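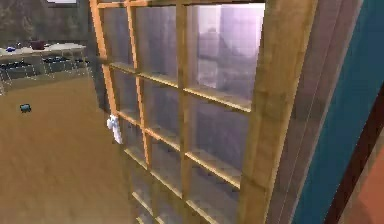 Looking After Interior and Exterior Wood Doors

Most wood doors go bad slowly. The finish thins along the bottom, the hinges work loose, and one wet December the thing won't close. An hour or two of attention each fall takes care of most of it. The tips below are for ordinary hinged doors, solid or glazed, painted or clear-finished.

Cleaning

Dust first with a dry cloth or a soft paintbrush. A 2-inch brush gets into panel corners and along molding where a cloth skips. If you wipe a dusty door with a wet rag you get gray paste in the corners, and it takes longer to pick out than the dusting would have.

Wash with a few drops of dish soap in warm water. Wring the cloth out hard. Water should not run down the door. Start at the bottom and work up, then rinse with a second cloth and dry right away. Around handles, where skin oil builds up, go over the spot twice before you reach for anything stronger.

Skip ammonia on shellac and on older varnish. Skip oil polish on anything you plan to refinish, as it gets into bare spots and the new coat won't stick.

On glazed doors, spray the cloth and not the glass. Cleaner that runs down collects on the lower edge of each pane and lifts the finish there. A cotton swab is fine for the corners. Dried paint on glass comes off with a razor scraper held nearly flat on wet glass, but don't use one on tempered panes, which can scratch badly.

Sticking

Find the spot before you plane anything. Close the door on a strip of paper and pull. Where the paper drags, the door is tight. Rub marks and shiny patches on the edge tell you the same thing.

If it rubs at the top on the latch side, check the top hinge. Nine times out of ten the screws have loosened. Tighten them by hand. If a screw just spins, take it out, pack the hole with toothpicks dipped in wood glue, let it dry overnight, cut them flush and drive the screw back in. For a heavy door, swap one of the top hinge screws for a 3-inch one that reaches the framing.

If it rubs only in humid weather, wait. A door planed in August will rattle in January. Rub a candle stub or a bar of plain soap along the edge to get through the season. If it still binds in dry weather, take off a little with a block plane or 80-grit paper on a block, and seal the bare wood the same day.

Squeaks

Pull one hinge pin at a time with the door closed. Wipe it clean, scrub off rust with steel wool, and coat it with petroleum jelly or paraffin before tapping it back. Spray oil works for a week or so and then drips on the floor.

Drafts

Foam tape is cheap and lasts a season or two. V-strip lasts longer and lets the door close more easily. Clean the jamb with rubbing alcohol before sticking anything to it. At the bottom, a screw-on sweep with slotted holes is the one to buy - you can lower it as the brush wears.

Touching up the finish

Look at the top and bottom edges. These are often left raw when a door is hung, and they are where water gets in. You can check the bottom with a hand mirror. Two coats of whatever is on the faces will do.

For small scratches in a clear finish:

Wipe with mineral spirits and let it dry.
Color the scratch with a touch-up marker one shade lighter than you think you need.
Wait 20 minutes and check it in daylight.
Dab on thin varnish with an artist's brush.
Leave it overnight and rub lightly with 0000 steel wool.

For worn areas bigger than your palm, sand and recoat the whole rail or stile. Patches in the middle of a board show. Stop at the joint, and mask along it with low-tack tape.

Exterior doors that get afternoon sun need a fresh coat far sooner than shaded ones. Splash a little water on the lower part. If it beads, the finish is still good. If it soaks in and darkens the wood, let it dry out for a few days and then recoat.

Keep leftover finish in a small jar filled to the brim, with the room, product and month written on the lid.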